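November
By a second-year student, Maluleke Hall, Drukusthorpe

Where does all the fruit go? A project on waste in shared kitchens

I picked fruit for this project mostly out of guilt. In my first year I threw away so many brown bananas that I started hiding them under other rubbish, and when we were told to choose "a small problem close to home" I didn't have to look far. The question I handed in was: how much of the fruit that people buy in Maluleke Hall gets eaten, and what happens to the rest?

I followed three kitchens for six weeks. Thirty people share them between them and all of them agreed to take part, though a few needed chocolate first. Each kitchen had a sheet on the fridge with one column for fruit coming in, one for fruit eaten and one for fruit binned. If you binned something you were meant to write down why. I got "squishy" a lot, and "forgot", and one very long entry about a melon that I won't repeat.

By the end we had logged 914 pieces of fruit. A bunch of grapes counted as one piece, which I regret, as it makes grape eaters look very restrained! Berries counted by the punnet. I should have gone by weight, and if I did it again I would borrow some scales and leave them next to the sheet.

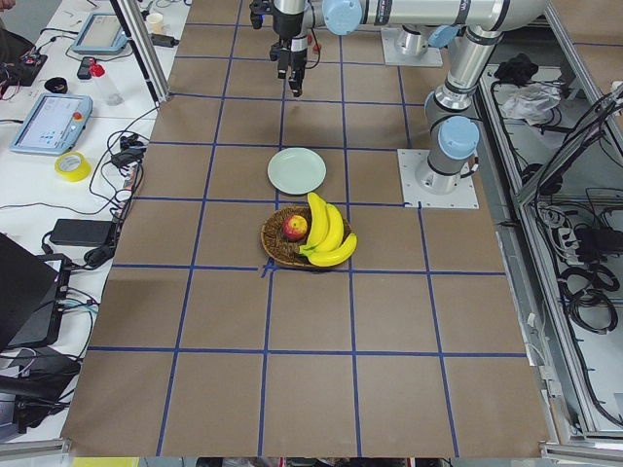
An apple and three bananas in a wicker basket, with a green plate behind.

Bananas were the worst by a long way, in all the kitchens and every single week. People buy them in bunches, eat the first couple quite happily and then go off them as soon as the spots come up. Apples hardly ever got binned, but they hardly ever got eaten either — they just sat there looking healthy. I found one that had been on the sheet since the start and was still marked as "in".

The other thing I wanted to look at was where fruit is kept. Bananas give off ethylene, a gas that helps fruit ripen, and apples do too, so keeping them together in a bowl can hurry everything along. I knew this from school but had never done anything about it. In the first half of the project I let everyone store things how they liked. In the second half I asked one kitchen to keep bananas apart from everything else, one to put whatever they could in the fridge, and the last to carry on as normal.

The fridge kitchen did best, but I don't quite trust it. Two people there went home for a long weekend and bought nothing that week, so there was less fruit to waste in the first place. The kitchen with the separate bananas was only slightly better than the one that changed nothing, and the pears went the wrong way altogether. I've put the tables at the back and you can make up your own mind about them.

Shopping made a bigger difference than I expected. Most people here use the Tadaron on the main road because it's open late, and nearly all the fruit there is sold in bags or on offer if you take two. The sheets fill up straight after a big shop and the bin column fills up the week after. The Clillex market stall sells loose fruit, but it packs up at 3 pm when a lot of us are still in lectures. The few who did get there bought less at a time and binned hardly any of it. They may just be tidier people (I suspect they are), so I can't say it was the stall that did it.

I also asked everyone what puts them off a piece of fruit. Bruises came top, then soft patches, then "not knowing whose it is". That last one surprised me. Quite a lot of perfectly good fruit goes to waste in shared kitchens out of politeness! People would walk past a bowl of plums for days in case they belonged to someone, and the someone had often forgotten buying them. 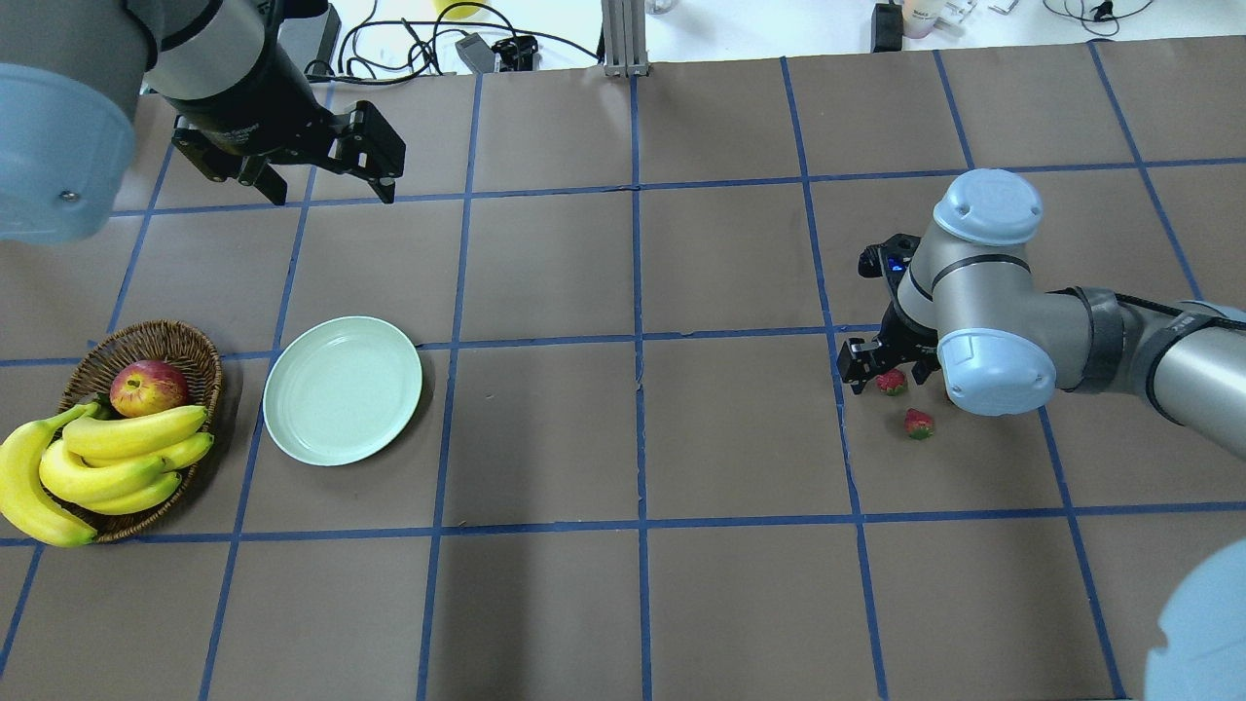 Why not just have one shelf that belongs to everybody, asked one of the people in the top kitchen when I showed them my results, and put anything you won't finish on it before it goes soft? We tried it in the last week, so I can't make much of the numbers, but the shelf was cleared most evenings and the plums went first. Somebody left a lemon on it and it was still there when I took the sheets down.

What I'd change: weigh everything, run it for a whole term, and swap the storage rules round so that each kitchen has a go at each one. I'd also stop people filling in the sheet from memory at the end of the week, because I'm fairly sure that's how we ended up with a kitchen that ate more kiwis than it bought.

The top kitchen has kept the shelf. I've started buying bananas two at a time, which means pulling them off the bunch in Tadaron and feeling a bit shifty about it, and I've only binned one so far.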